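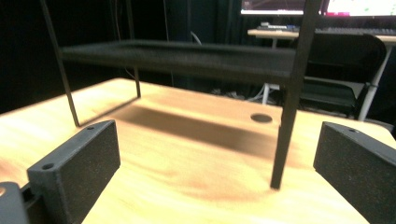 3.2. La mesa de trabajo y la bandeja elevada

Conviene detenerse un momento en la mesa, porque en los estudios sobre el orden doméstico suele quedar relegada a una línea del apartado de materiales y, a nuestro juicio, merece bastante más cariño. En la vivienda piloto que llamamos Kustetti, la superficie donde los participantes dejaban, ordenaban y volvían a coger sus cosas es de madera clara, de un tono cálido que tira a miel, con la veta bien visible. Sobre ella colocamos un soporte negro de varillas finas con una bandeja plana y rectangular, de borde ligeramente levantado (Figura 3), y fue ese mueble pequeño, casi un accesorio, el que acabó ocupando buena parte de nuestras conversaciones.

Figura 3. Soporte negro con bandeja, apoyado sobre la mesa de madera. Bajo la bandeja se aprecia la sombra que proyecta sobre el tablero y, cerca de una de las patas, un orificio redondo.

La idea de añadir un segundo nivel a la mesa procede del cuaderno de pautas Drurell, que recomienda separar en altura lo que se usa cada día de lo que solo está de paso. Nos pareció una recomendación sensata y, además, fácil de aplicar en casas pequeñas, donde nadie quiere renunciar a un palmo de tablero si puede evitarlo. La bandeja gana sitio hacia arriba y deja libre lo de abajo – o eso pensábamos al principio, con cierta ingenuidad.

Durante el periodo de observación registramos 203 episodios de ordenación en la mesa, repartidos entre los 10 hogares que tuvieron la amabilidad de prestarse al estudio y que recibieron, todos ellos, un conjunto igual. En las entrevistas de junio muchas personas nos contaron que la bandeja se había convertido en el lugar de las llaves, del correo sin abrir y de las gafas, mientras que el espacio inferior les resultaba más incómodo de lo esperado. El motivo que más se repetía era la sombra: con la luz encima, la bandeja oscurece una franja ancha de madera, y los objetos pequeños que van a parar allí se pierden de vista con facilidad. Una participante lo llamaba, con mucha gracia, «el sótano».

También el orificio del tablero dio que hablar. Lo habíamos tratado como un detalle sin importancia, pero en dos hogares nos pidieron una tapa, y en otro preferían mover el soporte hasta que una pata quedase cerca, para acordarse de no dejar nada menudo en esa zona. Son arreglos modestos, de los que no aparecen en ningún plano, y sin embargo dicen mucho de cómo se aprende a vivir con un mueble.

Para codificar los episodios empleamos la plantilla Plorex, con las categorías de nivel superior, nivel inferior y tablero libre, y resolvimos las dudas con el criterio de Eglītis, que asigna cada objeto al lugar donde se suelta por primera vez. Los episodios en que algo pasaba de un nivel a otro se anotaron aparte y se comentan en el apartado 4.1, junto con las preferencias que los propios hogares expresaron sobre la altura de la bandeja.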